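Wultgate bench notebook, December, 9:40 in the morning

Slow start today. The heating in the back room had only just come on, so I made tea and read over what Ewurabena left me from the last teardown (thank you, it was very clear, even the bit written sideways in the margin). Machine number 203 in the Lehner batch is the one on the bench now, a Dell tower, and I'd like whoever picks it up after me to have a decent idea of the insides before reaching for a screwdriver.

I'm always a bit fond of these cases. The drives sit in blue plastic that you can find without your glasses, and once the side is off there's room to get a hand in, at least until you meet the cables. The cables are my one complaint. The thick black bundle goes right across the board and down the side, and the colored power wires wander over and under it, so please look twice before pulling on anything.

The tower, with its side panel off:
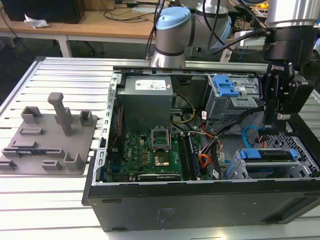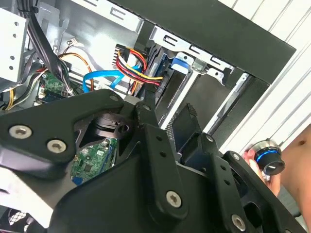
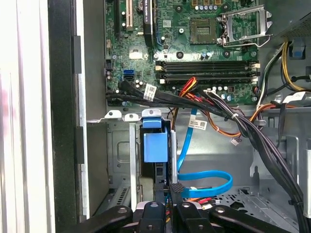
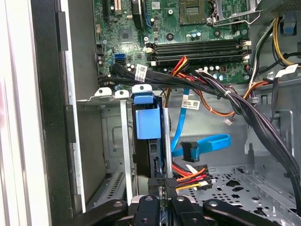 Do the drives have to come out before the power supply?

They don't have to, but I'd take them out first. With the drives gone you can lay the SATA cables back out of the way, and you aren't dragging the supply's leads past anything that might snag.

Tamás wants the memory slots checked with the magnifier for bent latches and dust, and I agree with him. We had one in the Janarard lot that looked perfectly good and then wouldn't take a module on the second slot, and I lost most of an afternoon to it before I thought to look closely. The socket wants the same care. If you find the retention lever up, please leave it up until you've had a proper look at the contacts, and then close it gently with the cover on. Covers are in the shallow drawer under the label printer, mixed in with the Wakach standoffs (my fault, I'll sort them out when I get a minute).

Screws go in the lidded tray, drive screws apart from case screws. Bag 17 is for small plastic bits such as clips and cable ties. If a tab has snapped, bag it anyway. Heidrun has been gluing them with surprising success and she'd like more to practice on.

Cable labels stay on. I know they look untidy, but Theophilus matches the barcodes against his list and it saves him a good deal of squinting.

Still to do: coin battery into the battery tub, fan the dust out of the front grille, write up the board for the shelf list. Next one along is 523, same batch, and I haven't opened it yet.

V. Steiner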